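Subject: Re: [kinsella-residents] Common room: what's staying and what's going

> Hello all,
>
> Can whoever has been sorting out the ground floor common room say what is
> happening with the beanbags and the big plants? I came down this morning
> and half of it had moved. I was under the impression we had agreed to wait
> until the Wastholm delivery had a firm date. Also, is there any budget left,
> and can the reading corner please stay by the window?
>
> Flat 30

Answering these in order as best I can.

The Wastholm delivery is now confirmed for July. They would only give us a morning slot, between 8 and 12, so somebody needs to be in to open the side door. The order is the two low sofas and the long table. The shelves were dropped because they wanted a deposit up front and the wall on that side won't take the fixings. If we want shelves later, Druvik do a freestanding one that is 194 cm high. I have the leaflet and can leave it in the post room.

The budget was £585 after the carpet clean. The sofas and table are paid for separately out of last year's money, so the £585 is for everything else: covers, pots, compost, and the van if we need one for the tip. Nothing has been spent from it yet apart from a bag of compost and some saucers, and I have the receipt for those.

On the beanbags and soft seating, please check anything you think is yours before the end of the month. Some of the covers have a washing label inside the seam and some don't. The ones that do can go through the big machine at 30 degrees with the zip closed. The ones that don't should be sponged and left over the airer. Don't put them in the dryer, we lost one that way last winter and were picking beads out of the filter until spring.

Anything pale needs looking at in daylight before you decide it is clean. The ceiling lights down there are no use for it. 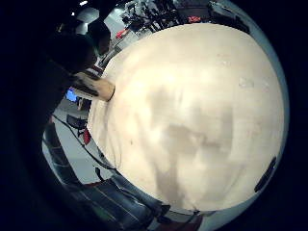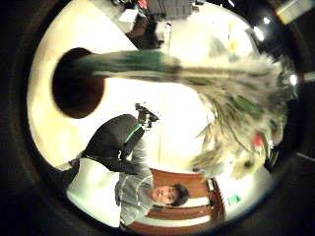 On the plants, my suggestion is that the tall ones stay out of the walkway between the door and the kitchenette. People carry shopping through there and the leaves get knocked. The corner by the radiator is no good either, it dries the pots out in a couple of days. If we shift the noticeboard along there should be room for the tall ones on the far side, and that leaves the window free for the reading corner, which I agree should stay where it is.

Watering: once a week is enough for all of them at this time of year. At the moment I think three different flats are doing it, and the saucers were full when I looked. I will put a sheet up next to the sink. Please tick it if you water, and if it is already ticked, leave them alone.

Two of the small pots from the windowsill are cracked and I have put them outside by the bins. If anyone wants them for crocks, take them, otherwise they go with the rest.

The rug is the one thing I don't have an answer on. It came from Plaltasari when the room was first done and they no longer make that size. It is worn at the door end. Turning it round would put the worn part under the new table, and I would sooner do that than pay for another. If anyone objects, say so here.

Could people also have a look in the cupboard under the stairs. There is a box of cables, a fan with no plug, a folding chair and a bag of curtains. I would like that cupboard empty before the delivery so the old cushions can go in it.

I'm downstairs most evenings after 7 if you would rather talk about any of it in person. Otherwise reply to the list and not just to me, as a few people have asked to be kept up to date.

Flat 3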